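Driven Adjustable Rebound Board, Model 545

The Driven 545 is a freestanding rebound board for passing, first-touch and reaction drills in soccer, futsal and field hockey. It is supplied to clubs, schools and community sport programs. One board can be used alone, or several can be joined along the short side to form a longer wall.

The face is a single molded panel fixed to a folding steel frame. The rear strut locks in 6 positions, from upright to fully reclined. Upright settings return the ball low and fast. Reclined settings lift the ball for volley and header work. The angle is changed with a spring pin on each side of the frame. Both pins must be fully seated before play.

Specifications

Model number: 545
Face width: 700 mm
Weight without ballast: 13 kg
Angle settings: 6
Frame: powder-coated steel
Feet: rubber, replaceable
Use: indoor and outdoor
Colors: gray, navy

In the box

Board with frame attached
Two ballast bags, empty
Four ground pegs
One joining bracket with bolts
Hex key
Printed instructions

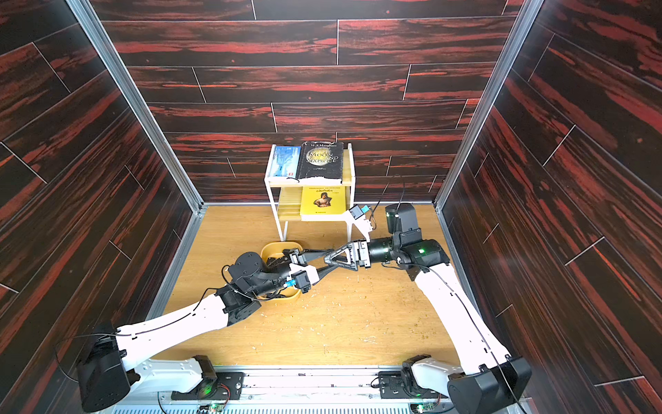

Gollosthorpe Community Sports Club, Equipment Department

Setup

Unfold the frame on level ground and press down on the crossbar until both hinges click. Set the angle. On grass, drive the pegs through the eyelets in the rear feet. On hard courts, fill the ballast bags with dry sand and hang them from the lower rail. Water is not suitable as ballast, as the bags are not sealed.

Leave clear space behind the board. A ball struck over the top edge will carry.

Joining boards

Boards of the same model connect with the Liem bracket supplied. The older Nadow bracket has a different hole spacing and does not fit the 545. Joined boards must be set to the same angle. Do not move them while they are bolted together.

Care and storage

Wipe the face with warm water and mild soap. Solvent cleaners dull the surface and should not be used. Check the hinge bolts for tightness before the first session of each month. Fold the board flat and store it under cover from October until outdoor training resumes. Boards may be stacked flat with the faces together.

Ordering and loans

Member teams can order through the equipment desk at Gollosthorpe. Boards are also available on loan for school visits and charity matches, with no hire fee for registered social programs. A refundable deposit applies to all other loans. Loan boards go out with filled ballast bags and must come back with them.

Orders for the summer program close on Fri 10 May. Orders received later are held for the next delivery.

Spare parts

Rubber feet, set of four
Spring pin, single
Ballast bag, single
Liem joining bracket with bolts
Replacement face panel, gray or navy

Quote the model number when ordering parts. Face panels are shipped separately from other items.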